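Intro to Stillwater Fishing, Handout 3: Reading a Pond Before You Cast
Instructor: Tyyne Huttunen
Revised Feb 7, 2024

Welcome back, everyone, and thank you for sending in so many good questions after the knots handout. Most of them came down to the same thing, which was "where do I throw it?", so we're going to spend this whole session on that and leave fly selection for next time.

1. Start on the bank

Please, please don't go charging into the water. I know how it feels when you've walked all that way in and the surface is like glass, but the fish you want may well be sitting in two feet of water right by your boots. Stand back from the edge for up to 20 minutes and just look. Watch for rings, for birds dipping low, for a line where the color of the water changes from tan to dark green. That line is a drop-off, and trout love to cruise along it.

2. Inlets, outlets and springs

Moving water brings food and, in summer, cooler temperatures. At Kutholm Pond the inlet is easy to find because you can hear it. Granar is harder – the stream goes underground through the alders and comes up as a soft patch on the east side. In November, when the whole pond is cold anyway, the inlets matter less and I'd rather see you working the sunny shallows after lunch. 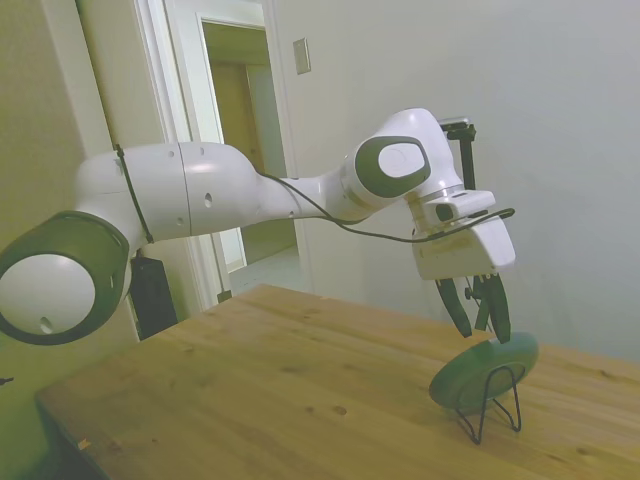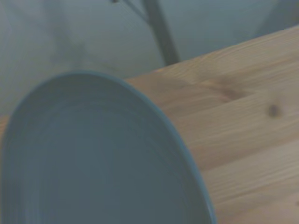
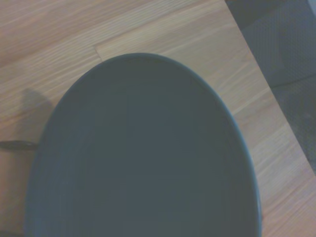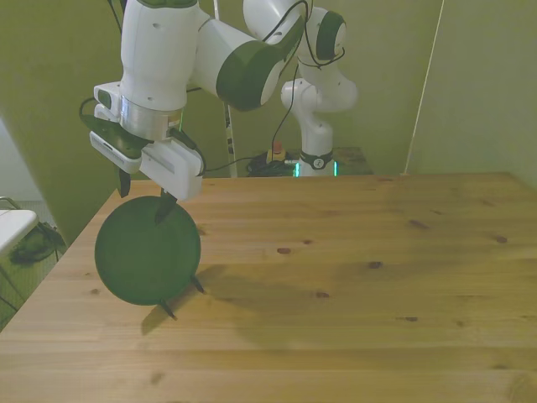
Photos from a tabletop with a light wooden surface.

3. Wind

Beginners tend to curse the wind and hide from it. A light breeze is your friend! It pushes insects across to the far shore and ruffles the surface so the fish can't see you so well. Fish the windward bank if you can manage the casting, and if you can't, try the edge where calm water meets ripple (some people call it the slick, and I picked up the habit of calling it the seam from my uncle, so you'll hear both from me).

4. Depth

Tie a small weight to a piece of cord and knot the cord every foot. Lower it from the canoe and count the knots. I did this all over Palimmont one spring and ended up with 91 soundings in a notebook that I still use. You don't need that many, and a dozen along one shore will teach you a great deal. The deepest spot I found was 40 feet, and I have never caught a thing there.

For next time

Visit any pond near you, no rod needed, and draw a rough map. Mark the wind direction, any inlets, weed beds, and where you saw fish move. Pencil is best, as ink runs. Bring the map along even if it looks dreadful – mine of Kutholm has a coffee ring where the island should be.

Reading: the chapter on trout in still water, plus the two pages on weed beds.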